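Flower table opens at Podora, bouquets wanted by end of January

Posted 2:15 pm, community desk

BRANAU - The flower table is back. Podora, the shared workrooms over the old Hanero showroom on Reddy Street, has started putting together artificial bouquets again, one per household, for the people on the winter visiting list. 356 households this time. Last year it was less than half that, so there is a lot of wrapping to do.

Anyone can come up and do a few. No sign-up, no fee. Door is open from 10 in the morning, last bunch at 5, and you want the second staircase, not the one by the bike racks (that one goes to the dentist).

Ajith Marar is running it again. He did the table settings for the harvest supper in the fall and people will remember the sunflowers, which were his idea and which shed glitter on everyone's coats.

"Small is fine," Marar said by phone this morning, in between deliveries. "People bring me these giant armfuls. It has to go on a windowsill next to somebody's pills and their radio. Small, and something bright in it, thats all I ask."

Yellow, white and pale pink are the main colors in the bunch on the table, with one big orange flower up near the top and a long green wrapped stem. Standing by it, a green and yellow container with a patterned lower part, the sort of thing that would do for a vase.
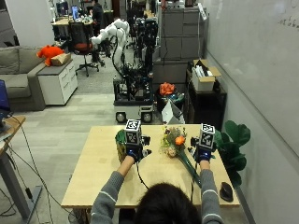
Marar wants the stems kept long until the very end. Cutting is the last job and he would rather do it himself, after a run of bouquets last year came out too short for anything but an egg cup. Those went to the school office in the end, where they still are.

Money: the stems were bought with what was left from the fall supper plus a street collection that brought in just over $2000. All of it is spent. Visiting list organizers say they are not asking for more cash right now, what they need is containers and people with an hour free.

On containers. Jars are OK if the label is off. Mugs OK. Anything taller than a milk carton tips over once the flowers are in, and Marar has a shelf of tall ones already that he can't use. Please stop leaving tall ones on the stairs. Plastic is better than glass for the upper floors at Linden Court, where the visitors carry everything up by hand when the elevator is out, and it has been out since before the holidays.

There was some grumbling at the last residents meeting over fake flowers instead of real. One letter to this desk called them "dust collectors." Marar has heard it. Real ones last a week and then somebody with a bad hip has to deal with the water, he said, and two of the people on the list have allergies bad enough that real was never on the table. He also said he likes real flowers better. So do most people. The artificial ones are staying.

How a bunch goes together, for those who asked after the last notice:

1. Pick one large bloom. Orange, red, whatever is in the box, one only.

2. Build small ones in under it, packed close so no wire shows. Turn it as you go or the back ends up bald.

3. Wrap the stem from the top down in green tape. Pull it a bit as you wrap, the tape only sticks to itself when its stretched.

4. Lay it flat on the table and look at it from straight above. Gaps show up this way that you miss when its in your hand. Push the pale ones out to the sides and leave the green poking through.
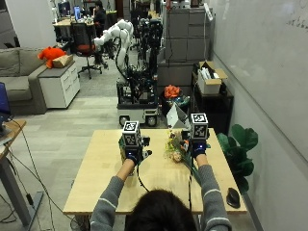 5. Tag it. Tags are first name and floor only, no last names, no door numbers. If you can't read the list ask, don't guess. Last year one address got three bouquets and the neighbors got none.

6. Into the carton, blooms all facing the same way. Do not stack.

Dates and times

Wrapping goes on through January, or until the stems run out. Mornings are quiet, afternoons fill up once school lets out. Kids welcome with an adult, scissors stay with the adult.

Visits begin as soon as the first cartons are full. Drivers already on the rota will get a call, new drivers should leave a name and number in the book by the sink at Podora. A small car is plenty. Linden Court gets done first, then the streets behind the station, then out past the bridge, where parking is bad and it helps to go in twos.

Also wanted: green tape, any width. Hanero's old stockroom turned up a few rolls but they have dried out and crack. Tissue paper. A second pair of wire cutters, the good ones walked off in the fall and Marar would like them back, no questions.

If somebody you know should be on the visiting list and isn't, there is still room to add names. Slip a note under the Podora door or tell any of the drivers. First name, street, floor, and whether they have a cat. Cats eat the wire ones.

Correction: an earlier notice gave the closing time as 6. It is 5.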